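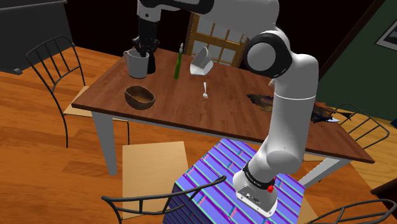
Mug on dining table, dark reddish-brown top.

Holia Residents' Association
Minutes of the January general meeting
Meeting opened at 7.10 pm. Trinh Chu in the chair. Minutes taken by Eduardo Caldeira.

1. Apologies and previous minutes
Apologies were received from the households at Imier Row. The minutes of the previous meeting were accepted with one correction: under item 4, "stopcock" should read "drain cock".

2. Water supply to the shared kitchen and laundry
The chair reported that the cold water storage tank in the roof of the east block had been inspected by Cuadros. The tank holds 2,000 litres. The inspection found scale on the float valve, a perished lid seal and no insect screen on the overflow pipe. The tank itself is sound and does not need replacing.

Two options were put to the meeting.
Option A: clean and disinfect the existing tank, renew the float valve and lid seal, and fit screens to the overflow and vent.
Option B: remove the tank and install a 1,000 litre replacement.

It was noted that Option B would reduce the stored volume by half. The chair asked whether this would cover the morning demand from the laundry. Cuadros had advised in writing that it would, provided the incoming main held its present pressure, but had given no view on the summer months. The meeting did not consider this sufficient.

Resolved: Option A. Cuadros to be asked for a fixed price, to include draining down and the sampling of water afterwards at the kitchen tap and at the furthest laundry tap.

3. Hot water temperature
The readings taken at the kitchen sink were discussed. The water reaches full temperature slowly at the start of the day. The secondary return pump is controlled by a timer which still follows the old laundry hours. The timer is to be reset and the readings repeated before any work on the pump is considered. The pump isolating valve is stiff and should not be forced.

4. Lagging of pipes in the roof space
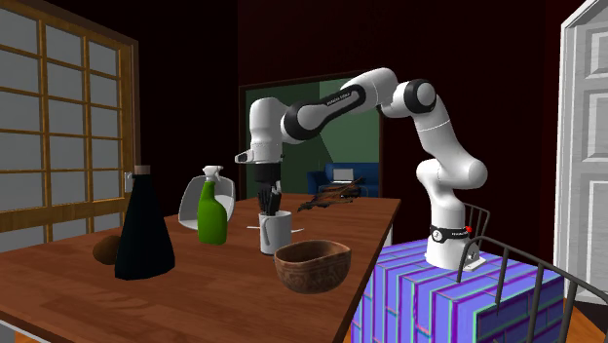
Trinh Chu asked that the lagging be left until the tank work was complete, as any foam fitted near the float valve would have to be cut away again. Eduardo Caldeira replied that the run above the stairs was well clear of the tank and had frozen before. It was agreed to divide the work. The 14 metres above the stairs will be lagged now and the remainder after the tank has been refilled.

Dastis foam in the thicker grade was preferred. Joints are to be mitred and taped. The underside of the tank is to be left without insulation so that some warmth can reach it from the ceiling below.

5. Interruption to supply
The supply to the kitchen and laundry will be off while the tank is drained. Notices to be posted at both entrances 10 days beforehand. The drinking tap by the rear door is fed directly from the main and will not be affected.

6. Any other business
The gully outside the laundry is slow to clear after rain. To be rodded.
A request for a second outside tap was held over to the next meeting.

Meeting closed at 8.25 pm.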